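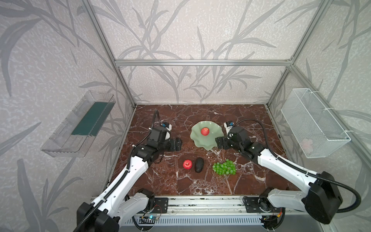 Two-arm test cell at the Jemov lab in Toledo, set for a fruit sorting trial. Photo: Jemov

**FOR IMMEDIATE RELEASE**

**Jemov method teaches two-arm robots with fewer demonstrations**

TOLEDO, August 13, 2021 — Jemov today released results for Sokura, a training method that lets a pair of robot arms learn a table task from 70 human demonstrations. The team's earlier method needed 286 for the same task. Paper and code are up now, data to follow.

The idea is simple enough. Most two-arm systems learn one big policy for both arms at once. Sokura trains each arm on its own, then adds a small shared model that decides which arm moves and which one waits. Less to learn, so less data.

"We kept seeing the arms reach for the same thing and stall," said Rocío Marín, who led the study. "The waiting turned out to be the hard part. Once we trained that seperately the rest came quickly."

The team ran 202 trials in June. Fruit, cups, folded cloth. Full tables by task are in the paper, including the failures — mostly missed grasps on soft or odd-shaped items.

Sokura picks the active arm from the camera views alone, with no script telling it the order of objects. Training covers many layouts and many stages of a task, so the shared model has to work from whatever is in front of it. With two apples on the plate and the right gripper down at the grapes, the left arm's job is to hold back with its gripper open and stay clear of the plate. States like that one were the most common source of collisions under the old method, acording to the paper.

Iker Llorente, who wrote most of the control code, said training takes 6 hours on a single workstation. "No cluster. Small labs can run this."

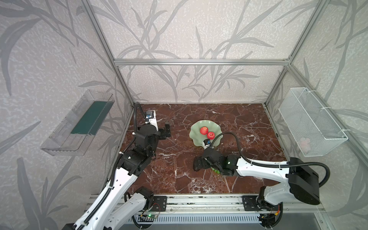

Limits: one cell, one type of arm, fixed lighting. The method has not been tested on moving objects or with people in reach. Work on a second site, with partner Brovon, is planned next.

"Good first result, we want to see it hold up somewhere else," said Trinidad Palacios, head of research at Jemov.

**About Jemov**
Jemov develops learning software for robot arms. Based in Toledo.

**Press contact**
Jeanie Imrie, Jemov press office
Interviews and high-res photos on request.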